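The Pilot
a short story by Dewanti Nasution

Print this story | E-mail this story

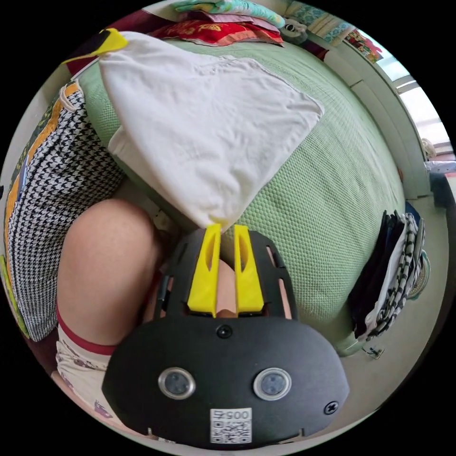
Cosmin Sandu thought the whole thing should open on the bus, and he had thought so since August, and he said it again over the cold noodles while Gwion was still hunting for page one. Put them on the bus, he said, let people see the town go by, and then you can have your funeral.

Gwion Voyle had written the funeral first and loved it the way you love a dog that bites other people. It was the best thing in the script. His own uncle was in it, more or less, an old drummer from Doveck who had played one season on a television variety hour and lived on the story of it for the rest of his life. The series was going to be called Jondolness, after the street where the uncle kept his drums, and a company named Orkana had paid for a pilot and might, if everybody stayed cheerful, pay for more.

"People don't know him yet," Cosmin said. "Why should they cry?"

"I cried," said Gwion.

"You were at the real one!"

Well, there was no arguing with that, though Gwion argued until the noodles were gone (and they'd been good noodles, even cold). Then he went home and sat at the kitchen table with all 70 pages, and he read them out loud, doing the voices, with the window open a little because his uncle had always wanted a window open when anyone played or sang or even hummed.

On page 4 the widow asked who was going to take the drums. It was a fine line, he had always been proud of it, and now he heard that it meant very little to a person who had never seen the old man carry the snare up the stairs in his arms like a sleeping child, stopping on each landing to tell whoever was there about the variety hour.

So he wrote the bus. It was the 81, the one his uncle used to ride out to weddings, with the bass drum in its own seat and a ticket bought for it besides, and he wrote until the kettle had boiled and gone quiet twice. When he called Cosmin it was very late, and Cosmin picked up right away.

"Does the drum get the window seat?" Cosmin asked.

"Of course it does," said Gwion, and he turned back to the first page and began to read.

More short fiction
The Understudy's Coat
Yokoyama Plays the Late Set
Room 912
A Song for the Closing Credits

Copyright Dewanti Nasution. All rights reserved. | Contact | Back to top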